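Workshop tips: carburettor cleaning between meetings

Drain the float bowl on the evening of the race. Fuel left standing until the following Friday leaves a varnish in the main jet, and a partly blocked jet gives the same flat spot as a weak coil.

Remove the bowl, float and needle valve, in that order. Keep small parts in a lidded tub, one tub per carburettor. Kwan-ho Ho labels his with the jet size and the track, so the Gurndale settings never end up on the car at Plisard.
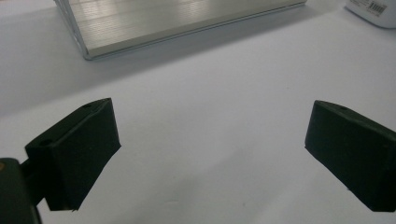
Soak brass parts for 45 minutes. Gaskets and rubber-tipped needles stay out of the solvent. Clear each jet with compressed air from the outlet side. Do not use wire. A scratch too small to see will alter the flow, and a jet that has been wired should be scrapped.

Check the float height with the body inverted and the gasket off. Ours is set at 12 mm. Bend the tang, never the float arm, and measure again after every adjustment. 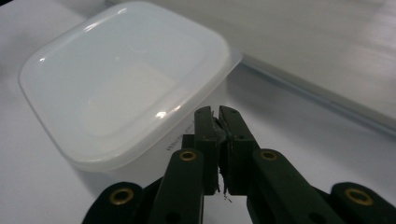
Refit the bowl screws finger tight, then nip them up diagonally. Old bowls warp at the corners. Rub a warped one flat on fine paper laid over glass, using a figure-of-eight stroke, and wash it before assembly.

Record the jetting on the setup sheet with the air temperature and time of day. Pei-shan Tu's sheets from June show one jet size of difference between practice and the evening final.
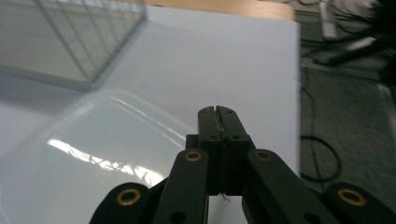

Can the same bowl gasket be used twice?

Only if it came off whole and still lies flat. Paper gaskets that have been soaked in fuel shrink as they dry, so fit a new one and keep a spare in the trailer.

Run the engine for 60 seconds after refitting and look for seepage at the bowl joint and the inlet union.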